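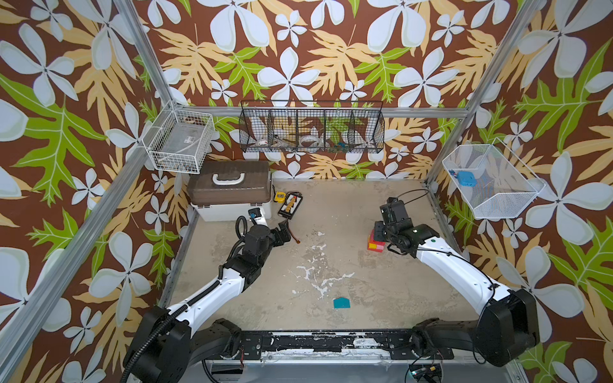

How to hang wire baskets on wallpaper without damaging it?

Print this page | E-mail this page

**cornerbench**

Hello to all. I have a small work corner with walls on three sides, and the walls are covered with a flower wallpaper, the kind with big pale flowers and yellow and green leaves on dark brown. I like this paper very much and I can not buy it again, because the shop told me that Etelon does not print this pattern anymore.

On the walls I have wire baskets. The long black one is on the back wall, it is divided in compartments and I keep there the tape rolls and one metal tool. The white ones are in the back corner and on the right wall, for lighter things. At the moment all of them hang only for trying, I did not decide the final places.

My problem is the black basket. I weighed it on the kitchen scale with everything inside and it shows 1,025 grams. I was first using adhesive hooks from Vostus, and when I wanted to move one hook a little to the left, it took a piece of the paper with it, the size of a coin. Luckily the basket hides this place now.

So I want to ask, should I drill, or is there a hook which does not pull the paper? And is it a good idea to put the tape measure and the storage case also on the wall, or should they stay on the floor? The floor is concrete with old paint drops, so I am not afraid for the floor. I am only tired of bending.

**papertable**

Use stronger hooks. I have the Doucette ones and they hold everything.

**wallandwire**

I am sorry to disagree with the answer before me, but a stronger hook is the wrong direction for wallpaper. The hook does not hold the wall, it holds the paper, and the paper is held by the paste. If the glue of the hook is stronger than the paste, you will lose the paper when you remove it. This is what happened to you with the coin piece.

For the black basket I would drill. One kilogram is not much, but it is a long basket and you pull things out of it, so the weight is never quiet. I did the same work in my hobby room last April, and this is how I made it:

Put the basket on the wall and mark the places with a soft pencil. Use a level, and do not trust the pattern! The leaves in my paper were going slightly down to the right and I almost followed them.

At every mark cut a small cross in the paper with a sharp knife and fold the little corners back. Then the drill can not catch the paper and tear it. Drill, put in the plug, fold the corners again over the edge and put in the screw. If some day you move the basket, fill the hole, glue the corners down with a bit of paste, and from a normal distance it is not visible.

I used 3 screws for my long basket, one at each end and one in the center, as the thin wire bends in the middle when it is loaded on one side only. The whole work took me 90 minutes, and most of this time I was looking for the level.

What kind of wall is behind the paper? If it is only a thin board, you need hollow-wall plugs and the usual ones will turn around in the hole.

For the light white baskets you can use a strip of wood along the top of the wall and hang them with cord. Then there are no holes in the part of the paper which you like.

About the floor: the case I would leave there. It has a handle on top, so it is easy to lift to the table when you need it. The tape measure can go in the black basket, beside the tape rolls.

**cornerbench**

Thank you, this with the cross cut I did not know. Behind the paper is a board, I knocked and it sounds hollow, so I will buy the other plugs. For the missing piece I still have a rest of the roll, nearly a meter — enough to cut one leaf from it, I think.

**gluepot**

If you patch, tear the piece by hand and do not cut it with scissors. A torn edge is thinner and it disappears better in the pattern. Burkotex makes a small tube of paste for repairs, and a little of it is enough, put it on with a brush and wipe from the center to the outside with a damp sponge. On dark brown paper the white edge of the tear can show, so go over it first with a brown pencil and let the patch dry overnight before you hang the basket in front of it.

Print this page | E-mail this page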